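Resting a case

I keep this page as part of my courtroom glossary, which started as notes to myself when I was covering trials and grew from there. It's laid out like an encyclopedia entry, but I'm the only one writing it, so you get my opinions too (sorry, or you're welcome).

To rest a case, in an American trial, is to tell the judge that your side has no more evidence to put on. The lawyer stands up and says "The State rests" or "Your Honor, the defense rests," and that's the whole speech. I've seen it take less time than a sneeze. The first time I heard it I was looking down for a pen and missed it completely!

Who goes first

In a criminal trial the prosecution puts on its witnesses first, and it goes first because it carries the burden of proof. When it's done, it rests. Then the defense gets its turn, if it wants one. It doesn't have to call a single witness, and the defendant doesn't have to testify. Jurors are told not to hold that silence against anyone, and from the ones I've talked to afterward, most of them try pretty hard to follow that.

Civil trials run in much the same order, with the plaintiff in the first chair. The big difference is how sure the jury has to be, and that's a long enough subject that I gave it its own entry.

What happens in between

People in the gallery tend to go get coffee when the prosecution rests, and I always want to grab them by the sleeve. The jury is usually sent out, and the defense asks the judge to throw out some or all of the charges on the ground that the evidence, even read in the State's favor, couldn't support a guilty verdict. Depending on where you are it's called a motion for judgment of acquittal, a motion for a directed verdict, or something close to those. Most are denied in a few sentences. Now and then one count drops away, though, and the rest of the trial looks different.

I sat through one where the argument went on past 4 in the afternoon and the jurors had been waiting in the back room the whole time. They came out looking like people whose flight had been delayed.

The short defense case

A defense that calls one witness, or none, gets treated in the news like a surrender. I used to write it that way myself. Obaidul Weerakoon, a retired defense lawyer who was very patient with my questions, set me straight on that. His view was that much of a defense gets done on cross-examination, while the other side's witnesses are still on the stand. In his longest trial the prosecution called 27 witnesses. He called three, and he told me he later wished he'd stopped at two.

There's also the risk side. Every witness you call can be cross-examined, and a nervous one can undo a good week.

Rebuttal

After the defense rests, the prosecution may be allowed to come back with rebuttal evidence. It's supposed to answer things the defense raised, so a lawyer can't just save up a favorite witness for the end. Some judges also let the defense reply to the rebuttal – surrebuttal, a word I've spelled wrong in print more than once.

Reopening a case

Can you un-rest? Sometimes. If a lawyer forgot to get an exhibit formally admitted, or a witness turned up late, they can ask the judge for permission to reopen. It's mostly up to the judge, who'll look at how far along things are and whether the other side would be treated unfairly. Asking ten minutes later usually goes over a lot better than asking after closing arguments. Fathima Hettiarachchi, who clerked in a trial court for six years and reads these pages for mistakes, says a missed exhibit was the request she saw most. 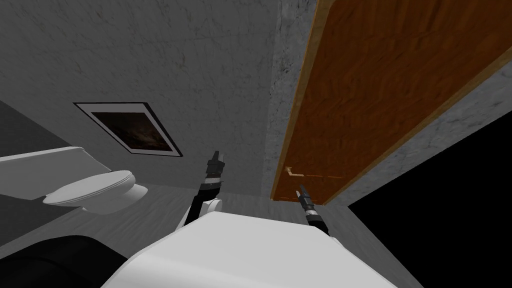 After both sides rest

Once all the evidence is in, the lawyers and the judge go over the jury instructions, often with the jurors sent home or out to lunch. Then come closing arguments. These aren't evidence, and jurors get reminded of that, but it's the first time anybody is allowed to pull the whole thing together for them. The judge reads the instructions before or after closings, depending on the court, and the jury goes off to deliberate.

A note on the wording

Reporters write "rested," "rested its case," and "closed its case" pretty much interchangeably. I stick with "rested." Please don't write that the case is "closed" when you mean one side is finished with its evidence, because readers will think there's been a verdict. I got four emails the time I did it.

See also: burden of proof; cross-examination; jury instructions; mistrial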